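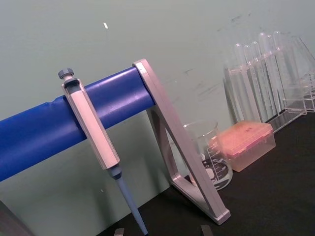 Vekura Plindedcombe extends agreement with Oltance and announces new format for home games

26/04/2025
By the press office of Vekura Plindedcombe

PLINDEDCOMBE – The basketball club Vekura Plindedcombe has signed a new agreement with its main partner Oltance. The contract covers the next three seasons and includes the men's first team, the women's first team and all youth teams of the club. Until now, only the men's team was included.

The agreement was signed one day after the last home game of the season, which the men's team won 67–61 in the Berchtold Hall. The game was sold out, with 1,244 spectators. With this win the team finished the season in fifth place and will play again in the same league in the autumn.

From October, the women's and the men's teams will play their home games on the same day whenever the league calendar permits it. The women's game will start first, and the men's game will follow after a break of one hour. One ticket will be valid for both games. The club has wished to introduce such double game days for a long time, but the changing rooms of the Berchtold Hall were not sufficient for four teams. Two additional changing rooms on the north side of the hall will be finished during the summer.

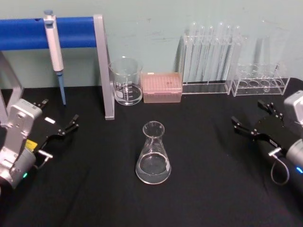 There will be 10 double game days in the regular season. The remaining home games will be played separately, as before, and for these the ticket prices do not change. Holders of a season ticket do not need to do anything before the new season. Their seat is kept for them until the end of June, and the new card will be sent by mail. Persons who wish to change their seat are asked to write to the ticket office in good time, as the rows behind the two benches are usually taken very early.

A part of the money from Oltance will be used for the youth department. The club will employ a second full-time youth coach, who will work mostly with the under-14 and under-16 teams. Training for these age groups will be moved from the small school gym to the Berchtold Hall on two afternoons per week. Travel to away games will be free of charge for all youth players. In the past season the families had to pay a part of the bus costs, and the club received many messages about this matter.

The name of the hall remains the same. There were several questions from supporters on this subject in the last weeks, and the club would like to confirm that neither the old nor the new agreement gives any right to the name. The team colors also stay as they are. The logo of Oltance will be placed on the front of the game shirts of all teams, and on the warm-up shirts it will be on the left sleeve.

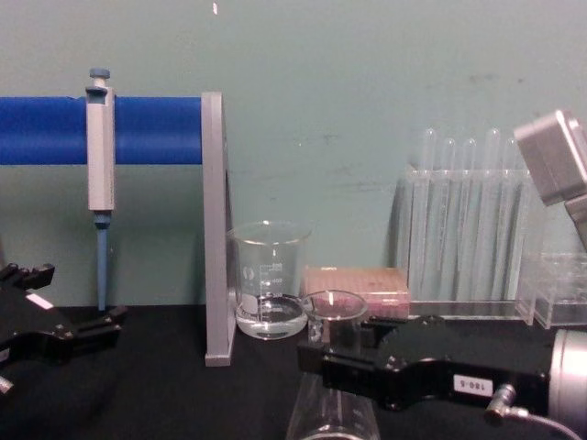
The new shirts will be shown to the public at the open training before the start of the season. On this occasion, both first teams will train one after the other and will be available for autographs. Children who would like to try basketball can take part in a short practice with the youth coaches. Indoor shoes with clean soles are necessary on the court. Entrance is free, and the exact time will be published when the preseason schedule is complete.

The squads for the coming season are not yet final. The club is in talks with several players whose contracts end this summer, and it will inform about extensions and departures separately. Preparation of the men's team begins in August, and the women's team starts one week later.

Media representatives who need accreditation for the new season can apply from July. Accreditations from the past season are no longer valid after the summer break.

Contact: Press office, Vekura Plindedcombe, Berchtold Hall, Plindedcombe | © Vekura Plindedcombe. All rights reserved. | Back to top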